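Home | Syllabus | Handouts | Shop hours | Links

Workshop Automation, Handout 2: Simulating the Bench Arm
Orest Prokopenko
March 10, 2020

Read this before anyone bolts an arm to the shared bench. The build is worked out in simulation first, and the simulated room stays the reference for reach and clearance checks.

1. Room and table
The model has a table, a plain wall with a door, a bookshelf and a tiled floor. The arm stands on an orange mounting block on the tabletop, with small parts scattered around it. Keep the wall in the collision set. The elbow rises well above the table in a reach toward the far side, and a path that clears the parts can still hit something higher up. 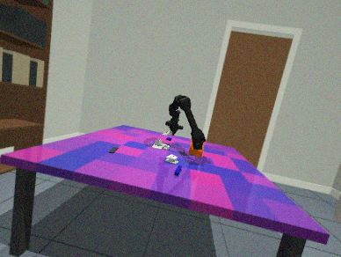 2. Surface texture
The tabletop carries a patchwork of pink, violet and blue. Do not tune a color threshold to it. Jin-sol Hwang's Flekidance script swaps the texture between runs — a detector that depends on one background will fail on the next. Shadows from the arm also cross the surface and must not be segmented as parts.

3. Gripper view
The second view looks past the fingers to the table. The fingers and side linkages cover much of the lower part, so mask them before any detection step. Parts near a linkage may be only partly visible. Log these as occluded, with the run number.

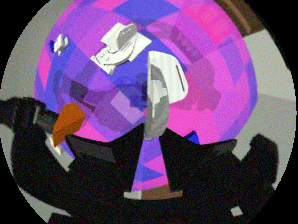
Fig. 2. Gripper view, white and grey object between the fingertips.

4. For next session
Run seed 923 with the default mount and save the joint log. Limit each run to 3000 steps. Bring the log to A-yeong Jeon at the bench.

Contact: Orest Prokopenko, Fulurora Workshop | © 2020 Fulurora | Back to top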